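Budgeting for a second arm: what belongs in the request?

Posted by Misholm Facilities Office

Our department is preparing an equipment request for October. We have a quote for one robotic arm with gripper, and 1490 dollars set aside for accessories. The room is shared and has few wall outlets. Which items are most often left out of such a request?

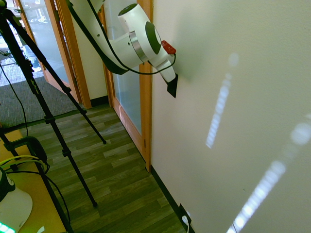

We would also like to know whether installation should be listed separately or folded into the purchase price.

Posted by Prititz Lab Purchasing

List installation separately. Our finance office returned a combined request last year, and the correction took over 60 days. Please also budget for spare gripper fingers, cable ties, a stable tripod for each camera and a set of clamps. We paid 78 dollars per clamp set. Measure the full reach of the arm before choosing a table position, and include the nearest walls and doors on the floor plan.

Posted by Abugri

Get longer cables. Ours were too short.

Posted by Drarum Technical Services

I agree with the first reply. Ask the supplier to state the power requirements in writing and have your electrician review them before the order is placed. We hold back 80 dollars per arm for replacement cables each year.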